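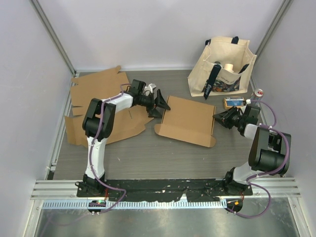
Folding a flat-packed cardboard box for small presents

I love a flat box blank. It takes up no room in the drawer, it costs pennies, and five minutes later you've got something you can put a present in! I had a pile of these to get through on Thursday and here's how I do them.

You'll need:
A flattened box blank
A roll of tape
A ruler or the back of a butter knife
A bit of spare cardboard for practice

Clear a decent patch of table first, bigger than you think. Lay the blank flat with the printed side down (plain brown ones, either way up is fine) and find all the creases with your fingertips.

Now run the ruler along each crease and fold it right over, then let it spring back. Do every one, even the tiny tuck flaps - it makes the next bit so much easier.

Stand the long sides up and bring the ends in. The little side flaps go in first and the big flap folds over them. Hold the corners square while you tape the bottom, one strip along the join and a shorter one across it.

If you're cutting your own, open out an old box and draw round it in pen. My favourite is 240 mm by 200 mm when flat, good for soap, socks or a small jar. Keep the pen line faint so it doesn't show on the finished box.

Leave the lid until you've packed it. Crumpled tissue at the bottom, present in, more tissue on top, then tuck the front flap in. I don't tape the lids on mine - people like opening them properly!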